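10/1/22

株式会社Jokano

# グレー系の床敷き・カバー用生地「Gerklow」の取り扱いを開始

株式会社Jokanoは、住まいの床敷きと家具カバーに使うグレー系の生地シリーズ「Gerklow(ゲルクロウ)」の取り扱いを始めます。販売は直営店「Cleltedis」と、同店の通信販売窓口で行います。あわせて、生地の手入れと敷き替えを受け付けるサービス「Pillai」の対象にGerklowを加えます。

## 取り扱い開始の背景

当社はこれまで、床敷きはベージュと茶の2系統を中心に販売してきました。店頭では以前から「グレーの床敷きを置いてほしい」「ソファのカバーと床の色をそろえたい」という声が寄せられており、昨年の春から仕入れ先と試作を続けてきました。

グレーは室内の光によって見え方が変わりやすい色です。窓に近い側では白っぽく、家具の陰では青みがかって見えることがあります。試作の段階では、昼の窓辺と夜の電灯の下の両方に生地を置き、色の差が大きく出すぎるものを外しました。最終的に残った5色を、今回の商品としています。

## 商品の概要

Gerklowは、淡い銀灰色から濃い青灰色までの5色で構成します。表面は軽く起毛させてあり、毛の向きに沿って細かな筋が出ます。筋の見え方は敷く向きによって変わるため、複数枚を並べる場合は裏面の矢印を同じ方向にそろえてください。

用途は次のとおりです。

- 居間や寝室の床敷き
- 椅子の座面、ベンチの上敷き
- ソファの背や肘のカバー
- 棚板や引き出しの底敷き

切り売りは60センチ単位で承ります。幅は全色共通です。端の始末は、切りっぱなし、折り返し縫い、テープ縫いから選べます。縫製を伴う注文は、受付からお渡しまで6日ほどかかります。

## 色の見え方について

店頭で最も多く受ける質問は、見本帳の小片と実際に敷いたときの色の違いです。起毛した生地は、毛が寝た部分と立った部分で明るさが変わります。折り目や手でなでた跡が、周囲より明るい帯のように見える場合もあります。毛並みによるもので、染めむらや汚れとは異なります。

同じグレーの面でも、淡いところと暗いところの差はかなり大きく出ます。購入前に、使う部屋で見本をご覧になることをおすすめします。 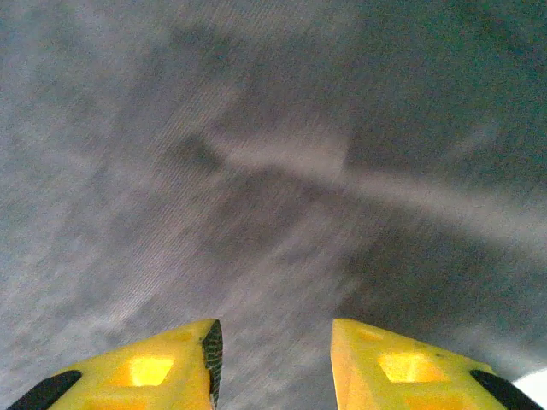 ## 見本の貸し出し

Cleltedisの店頭では、5色の見本を無料で貸し出します。見本帳の小片とは別に、床に広げて確かめられる大判の見本を用意しました。

貸し出しを希望する方は、店頭の申込用紙に希望の色を記入してください。一度に借りられるのは2色までです。通信販売窓口から申し込む場合は、往復の送料をご負担いただきます。見本に家具を載せて試しても構いませんが、裁断や接着剤の使用はご遠慮ください。返却の際は、折らずに筒に巻いてお戻しください。

## 手入れの方法

日常の手入れは、掃除機を毛並みに沿ってゆっくりかけてください。毛並みと逆の方向に強くかけると、表面に跡が残ることがあります。跡が気になるときは、乾いた柔らかいブラシで一方向に整えます。

飲み物などをこぼした場合は、乾いた布で押さえて水分を取り、その後に固く絞った布で軽くたたいてください。こすると起毛が絡みます。家庭用の洗濯機での丸洗いはできません。漂白剤も使用しないでください。

家具の脚の跡は、霧吹きで軽く湿らせ、乾いてからブラシをかけると目立ちにくくなります。重い棚などを置く場所には、脚の下に当て板を敷いてください。

## 手入れサービス「Pillai」での取り扱い

Pillaiは、当社が販売した生地製品の洗い、補修、敷き替えを受け付けるサービスです。Gerklowについては、次の作業を承ります。

1. 部分的なしみ抜き
2. 全体の洗いと毛並みの整え直し
3. 端のほつれの補修
4. 敷き替えに伴う採寸と裁断

しみ抜きは1か所2,000円からです。ほかの作業は大きさと状態により異なるため、現物を確認したうえで見積もりをお出しします。他社で購入された生地については、今回は受け付けの対象としていません。

## ご注文にあたって

生地は生産の時期によって色合いにわずかな差が出ます。続き間など広い範囲に敷く場合は、必要な分をまとめてご注文ください。買い足しの際は、手元の生地の切れ端を店頭にお持ちいただければ、在庫の中から近いものをお探しします。

裁断後の返品と交換はお受けできません。採寸に不安がある場合は、注文前に店頭の係へご相談ください。間取り図や、家具の位置を書き込んだ簡単な図があると案内が早く進みます。

床暖房の上での使用は、現在確認を進めています。結果が出るまでは、床暖房のある部屋での使用をお控えください。来年4月をめどに、Cleltedisの店頭でお知らせする予定です。

## 本件に関するお問い合わせ

株式会社Jokano 広報担当

商品の在庫、見本の貸し出し、縫製の納期については、Cleltedis店頭または通信販売窓口までお問い合わせください。Pillaiの見積もりは店頭のみで受け付けています。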